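Notes from the back bench, 13 July 2023

Well, I finally got my turn on the arms! Those of you who read the last issue will remember me grumbling that Saturnino Calvo had the teleop station booked solid, and that all I was getting to do was carry things to the table and carry them back again. He took pity on me. I had two afternoons on the Ranora setup and I've come away with sore shoulders and a lot more respect for anybody who does this for a living.

If you haven't tried it, you hold a pair of small leader arms, one in each hand, and the big arms copy you. Squeeze and the gripper closes. It sounds like a toy and for the first ten minutes it feels like one. Then you try to do something a five-year-old can do and you find out how much of it you've been doing by feel. There's no feel. You get your eyes and a little lag and that's your lot.

The job was drinks: cup on the table, lid on, straw in the lid. Saturnino wants 200 good runs before he trains anything, and by "good" he means no fumbling, no long pauses, and no changing your mind halfway. I'm a terrible mind-changer. My first session gave us 11 keepers, and he was being kind about at least one of those.

The lid I could manage. The straw is a different animal. Grab it too low and you run out of straw before it's in, grab it too high and the end swings about like a fishing rod. I ended up holding it well up and coming in on a slant, with the other arm standing by in case the cup decided to wander.

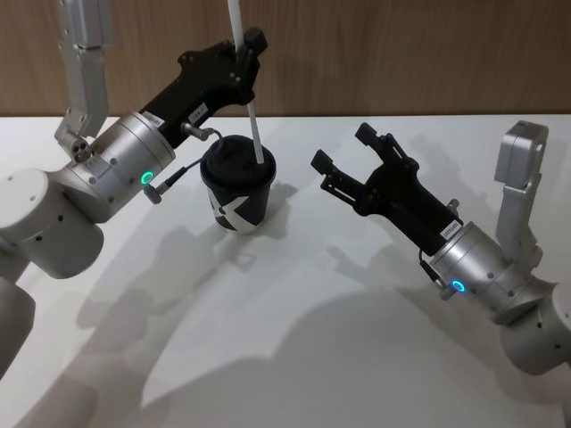
What helped most was slowing down before the hard part instead of during it. I'd been racing across the table and then hovering over the lid for ages, and Saturnino pointed out (very politely) that the robot would learn to hover too. It copies your nerves along with everything else! So now I take my time on the way over, line up, and go in with one push.

He's also keeping the bad runs in a separate folder, which Greser have been asking for, and I contributed generously to that one – let's leave it there.

The plan is to finish the straw set, then move on to pouring, and have the whole thing running without a person on the leader arms by December. I've put my name down for 3 more sessions. There are still slots open if you'd like a go, and you don't need any experience, just patience and a shirt you can lift your elbows in. Write to me or catch Saturnino at the bench.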